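From: Aranka Győri
To: manipulation list
Date: 2026-10-28
Subject: Re: [manip] lid closing, held-out bottles

Tibor Virág wrote:
> Did the wrist-view-only policy really beat the two-camera one on
> flip-tops? We saw the opposite at Reltia, though we only had 2 bottles
> and a fixed start pose. How many demos did you train on?

Hi Tibor, hi all,

Yes, it did, and I was as surprised as you are! We had some 900 demos with the hand-held gripper, all lids and caps, and I kept 13 containers back for testing. With the wrist view alone the policy closed the lid on 11 of them at least once. The two-camera one kept drifting off towards the hinge side and pushing the whole bottle along the table (Gizella has a lovely collection of those clips).

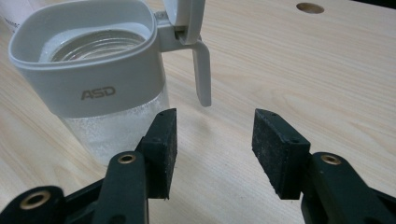 My hunch is the start poses. Ottó made us begin every demo from a different spot and angle, which felt like a terrible faff back in March, but I think it's why the wrist view copes so well -- the policy has seen the lid from nearly everywhere. If yours always started in the same place, I'd expect the outside camera to look better than it is.

Could you try Namov with shuffled starts before we argue about it any more? Hsin-yi can send you our split. Frosted and see-through bottles are still our worst group, by the way, and I've no good idea why.

Aranka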